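This site uses cookies to remember your preferences and measure visits. Accept all | Manage settings

Filed under: Visits and Open Days / Resident Services

Report on the Open Day at the Larix Textile Care Center, Fosevon

The Barka Residential Services Association was represented at the open day held by the Larix Textile Care Center in Fosevon on June 23, 2023. Our delegation had 12 members, drawn from the laundry, housekeeping and resident services departments of the Association's member homes. The visit was led by Ritva Koivisto, Head of Resident Services. This report summarizes what was presented, records the main points of discussion, and lists the matters referred to the Association for follow-up.

Background

The Association's member homes have for several years handled bed linen and residents' personal clothing in separate ways. Bed linen and towels are sent out under contract. Personal clothing and personal bedding are washed on site, usually by housekeeping staff who have received little formal training in textile care. Complaints about shrunken knitwear, faded prints and lost items make up a large share of the comments received from families. At its February meeting the Operations Group asked for information on how other providers organize this work, and the invitation from Larix was accepted on that basis.

Larix processes personal clothing and bedding for residential homes in the Fosevon district and trains housekeeping staff. It moved to its present building, the former Cirillo hosiery works, after a long renovation. The old loading bay is now the intake area and the knitting floor has been divided into washing, drying and finishing rooms. Training takes place upstairs, in two classrooms and a furnished model bedroom.

Welcome and opening presentation

Visitors were received in the ground floor meeting room. Nisha Kashyap, Training Manager, gave a presentation on the center's work and answered questions on contracts and pricing. She explained that homes joining the service are asked to complete a textile inventory for each resident at the time of admission. The inventory covers clothing, personal blankets, cushions and bedspreads, and is signed by the resident or a family member. Items of special value are entered on a separate sheet with written care wishes.

Ms. Kashyap noted that the signed sheet has changed the way complaints are handled. When an item is reported missing or damaged, staff can check what was received, what care was agreed and when the item was last returned. Several delegates asked for a copy of the form. Larix has agreed to send one.

Intake and sorting

The tour began in the intake area. Bags arrive closed and tagged by home and floor, and are opened at waist-high tables under daylight lamps. Each item is checked for a name label, emptied of tissues and small objects, and placed in a bin by care group. Larix uses six care groups. The Association's own guidance uses four, and it was useful to see how the two additional groups (pile fabrics and decorated garments) are treated in daily practice.

Name labels were discussed at length. Larix recommends woven labels sewn along two sides, placed at the back of the neck or inside the waistband. Heat-applied labels are accepted, but the center has found that they lift from napped or looped surfaces. Blankets are labeled at one corner on the reverse. Families are asked not to write on clothing with marker pens.

Pile blankets and personal bedding

The session on pile fabrics was held upstairs. Personal blankets are often the item a resident brings from home and uses every day, and they are also among the items most often spoiled by routine washing. Staff are taught to inspect the surface before and after each wash, to shake the blanket out over a bed, and to look for matting along the folds where it is handled most.

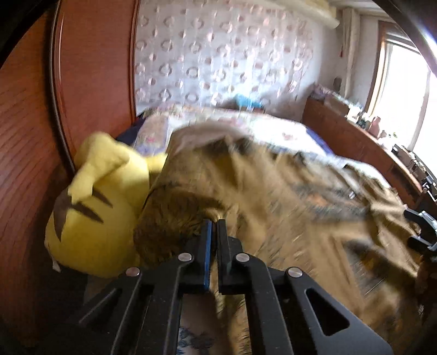

Brown blanket with a shaggy texture, upstairs bed.

The method taught at Larix may be summarized as follows. Pile blankets are washed alone or with one other blanket of similar color, in cool water, with a liquid detergent and no fabric softener. The drum is filled to half its volume at most. Spin speed is kept low. Blankets are then dried on low heat and removed slightly damp, shaken, and laid flat to finish. The pile is brushed lightly in one direction when the blanket is fully dry.

Delegates questioned whether this was practical in a small home with a single dryer. The trainer accepted the point and said that an airing rack over a bathtub gives a good result, provided that the blanket is turned once and has a full day to dry. In homes where a resident is unwilling to be without a blanket overnight, Larix advises the family to provide a second one of the same kind. Two delegates reported that their homes already do so for residents living with dementia, and that the exchange passes without distress when the two blankets are close in weight and feel.

Infection control was also raised. Cool washing is not suitable for items soiled with body fluids. Larix keeps a separate procedure for such items, using a disinfecting additive approved by the district health office. The Association's infection control lead will compare this procedure with our own before any change is made.

Washing and drying rooms

The washing room holds machines of three sizes. The smallest are ordinary household models, kept for decorated and delicate garments and for wool. The trainer remarked that many homes buy large machines only, and then wash small delicate loads in drums that are mostly empty, with poor results. Our delegates from the smaller homes considered this one of the more useful remarks of the day.

The center has 36 numbered lockers in the corridor between drying and finishing. Each locker is assigned to one floor of one home. Finished items wait there until the full order has been assembled, which has reduced the number of part deliveries. The corridor is narrow and was crowded during the tour, and the hosts have stated that visitor groups will be smaller next year.

Decorated and printed garments

The final practical session dealt with garments that carry heavy printing, contrast borders, piping or decorative buttons. Ms. Kashyap said that homes in the district now care for residents with a wider range of dress than in the past, including long tunics, kaftans and lined blouses, and that staff are sometimes unsure how to wash them. Care labels may be missing, especially where a garment was made by a tailor or a relative.

Staff are taught to lay such a garment flat, open the neckline, and look first at the lining. A pale lining under a dark or richly colored print calls for a color test with a damp white cloth at an inside seam. Buttons are checked for loose threads and fastened before washing. The garment is then turned inside out and placed in a mesh bag. Metallic-looking print is never ironed directly. It is pressed from the reverse side, through a cotton cloth, at a low setting.

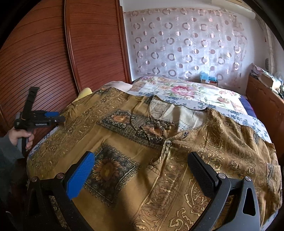
Can a printed garment with no care label be washed at home with other dark clothes?
It is safer to wash it alone the first time, in cool water and turned inside out. If the water stays clear and the damp cloth test shows no color, it may be added to a small load of similar shades afterward.

The session closed with a short exercise on folding. Larix folds decorated garments with the front panel facing inward and a sheet of plain tissue at each fold line. Hangers are used only where the shoulder seams are firm. A delegate from one of our larger homes observed that residents often wish to see the front of the garment when the drawer is opened. The trainer replied that the resident's wish is entered on the inventory sheet and followed.

Discussion

A closing discussion was held in the meeting room. The main subject was staff time. The Larix method adds steps at intake and finishing, and our delegates wished to know how a housekeeping team could absorb them. Larix offers a course of 12 teaching hours, delivered over several weeks, with practice tasks carried out in the participant's own home. Ms. Koivisto thanked the hosts and asked whether the course could be held on Association premises. The answer was favorable, subject to access to a small washing machine and a bed or large table for laying out items.

Price information was provided in writing and has been passed to the finance office. It is not reproduced in this report.

Matters for follow-up

1. The resident textile inventory form is to be reviewed by Resident Services on receipt, with a view to a trial in one member home.

2. The Association's four care groups are to be compared with the six used by Larix. A proposal on pile fabrics and decorated garments will be drafted for the Operations Group.

3. Member homes are asked to report whether they have a household-size washing machine available for delicate items.

4. Infection control is to review the disinfecting procedure for personal blankets.

5. Resident Services will request a written offer for the training course.

Members wishing to see the handouts from the open day may apply to the Resident Services office. Copies of the care group chart are available in large print.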